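Whitlock range opens back up with more room for handguns

October 2018

Good news for those of us who've been driving all the way out to Pemonska to shoot! The indoor range in Whitlock is open again after being shut for most of September, and I stopped in on my lunch break to try it (okay, it was a long lunch).

The big change is the pistol side. They've added 2 lanes, and the old target carriers that used to hang up halfway back are gone. I put 50 rounds of .38 through my old Vurkeck revolver and the target came back every single time. The lighting is better too, so I can finally see my front sight.
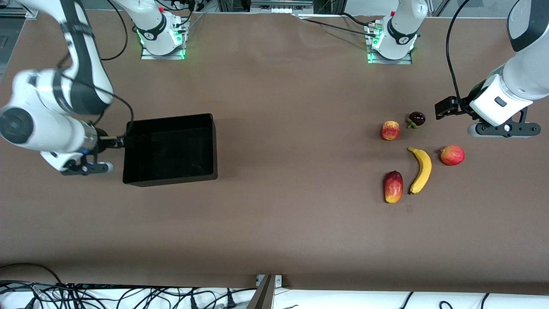

Fruit and an open black box on the tabletop.

Lane time is still by the hour, and you can bring your own ammo as long as it isn't steel core. The club says it has 1,186 members now, so I'd call ahead if you're planning on an evening visit.

One more thing for the collectors: Junero, the shop next door, has put more than 97 used handguns out in the cases, mostly older double actions. I looked at a nice one with a four-inch barrel and left without it, but I'll probably be back with my wallet next week.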